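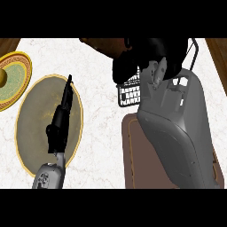 Imprimer | Envoyer par e-mail
Rechercher sur le site : mots-clés OK Recherche avancée

Stage de recherche (M2 ou césure) -- manipulation à deux bras, de la simulation au robot réel

L'équipe Manipulation du laboratoire Nultano cherche une ou un stagiaire à partir de janvier. Le sujet nous tient à cœur et il vient de prendre un tour inattendu !

Le contexte d'abord. Notre projet Barnico étudie comment une politique apprise sur des scènes de cuisine simulées se comporte lorsqu'on change la vaisselle, les matières et les reflets sans toucher à la tâche. Un plan de travail en marbre blanc, des plats à bord doré, un plateau brun, deux bras : pour un humain c'est une table comme une autre, pour un réseau entraîné sur des surfaces mates c'est presque un autre monde. Elsa Lunde et Farzad Mazandarani ont construit 276 variantes de scène et comparé deux façons d'entraîner les bras, soit chacun avec sa propre politique, soit ensemble avec une représentation partagée. Dans la version partagée, le taux de réussite dépasse 70 % sur de la vaisselle jamais vue à l'entraînement. Nous ne l'attendions pas si haut -- et nous ne savons pas encore bien l'expliquer, d'où ce stage.

Ce que vous ferez

Vous reprendrez la méthode, vous chercherez ce que la représentation partagée retient vraiment (la géométrie des bords ? la position de l'autre bras ? les deux ?) et vous monterez une série d'ablations. Ensuite, passage sur notre banc réel, baptisé Holroyd, avec Mathis Leclerc qui en assure la mise au point. Les objets fins, grilles et fils métalliques surtout, restent notre point faible : si le contact et la collision vous passionnent, il y a de quoi s'amuser.

Votre profil

Master 2 ou école d'ingénieurs en robotique, apprentissage automatique ou vision. Python courant, une première expérience avec un simulateur physique, n'importe lequel. Le C++ est un plus. Pas besoin d'avoir déjà publié, mais il faut aimer regarder des échecs image par image et tenir un cahier d'expériences lisible par les autres.

Conditions

Durée de six mois, gratification réglementaire, 2 jours de télétravail par semaine une fois la prise en main terminée. Accès à la grappe de calcul Drakel. Encadrement par Lindalva Coutinho et Parviz Heydari. Une poursuite en thèse est envisageable, le financement est demandé.

Candidature

CV, relevés de notes du master et une page au plus sur un projet que vous avez mené, même inabouti, à adresser à Lindalva Coutinho par le formulaire du laboratoire, en indiquant « Stage Barnico » en objet. Les entretiens se font en visio, en 3 quarts d'heure, en français ou en anglais.

Imprimer cette page | Envoyer par e-mail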